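Home Recording and the Second Album: A Study of Stullum's "Mitusham"
Final project report, Popular Music Studies
Submitted by Wing-sze Tse and Zachary Kennedy
Oct 5, 2024

1. Purpose of the project

The project examined how a change of recording method affected the writing, performance and reception of one album. The subject is "Mitusham", the second full-length release by the four-piece band Stullum. The band made its first album, "Stasach", in a commercial studio with an outside producer. The second was recorded by the members themselves in the living room of a rented house.

The authors set out to answer two questions. The first was whether listeners who did not know the history of the two records would hear a difference in closeness or intimacy. The second was whether the musicians had changed their lyrics and arrangements to suit the room.

2. Materials and method

The band's singer and main songwriter, Sze-wing Yuen, gave the authors access to rough mixes, lyric notebooks and session notes for both albums. The notebooks run to 224 pages and cover the whole period of writing. Draft lyrics were compared line by line with the sung versions, and changes were marked as cuts, additions or substitutions.

An online listening survey was open throughout June. Invitations were sent to 500 students in the faculty, and 278 complete responses were received. Each respondent heard one excerpt from each album, in random order and at matched volume, and wrote a short comment on both. Titles were withheld until the end.

3. Findings

Most of the changes in the second notebook are cuts. Yuen removed second verses from several songs and repeated the first in their place, sometimes with a single word altered. The closing track, "Keep the Porch Light", began as six verses and was released with two. Adjectives are the words most often struck out.

The arrangements follow the same direction. Drums were played with brushes or left out, and the bass was recorded at low volume late in the evening. Ho-yin Poon, who mixed both albums, kept the sound of breathing between phrases on "Mitusham" — a choice the session notes show was argued over for several weeks.

Survey comments on the second album used the words "close", "quiet" and "small" more than any others. Comments on "Stasach" were more varied and, in general, more favorable toward the singing itself. A number of respondents found the vocals on "Mitusham" too low against the guitar.
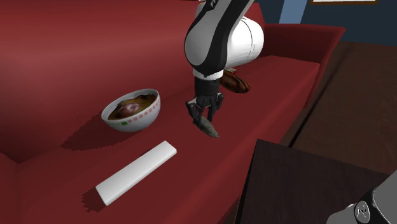
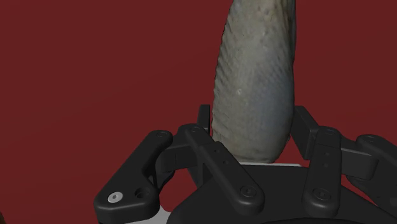 Living-room simulation, two views.

Koen Vanhove, after reading a draft of this section, replied that the survey may have measured volume of performance more than place of recording. A singer who sings softly in a large studio, he wrote, would probably have drawn the same comments, and he would have liked to see a third excerpt included for that reason. He also thought the report too quick to treat short lyrics as honest ones.

The authors accept the first point. No recording was available in which Yuen sang quietly in a studio, and the two causes cannot be separated with the present material. On the second point, the wording of this section has been revised, and the term "honest" is now used only where a respondent used it.

4. Limits of the study

All respondents were students of one faculty, and many play an instrument. The session notes for "Stasach" are incomplete, with no entries for the final week of mixing. The authors had also attended performances by the band before the project began.

5. Further work

A longer study could include the live versions of the same songs, several of which restore the verses cut from the album. Yuen has agreed to make the concert recordings available for this purpose. The survey form and the coding sheet for the lyric drafts are held in the department office and may be requested there.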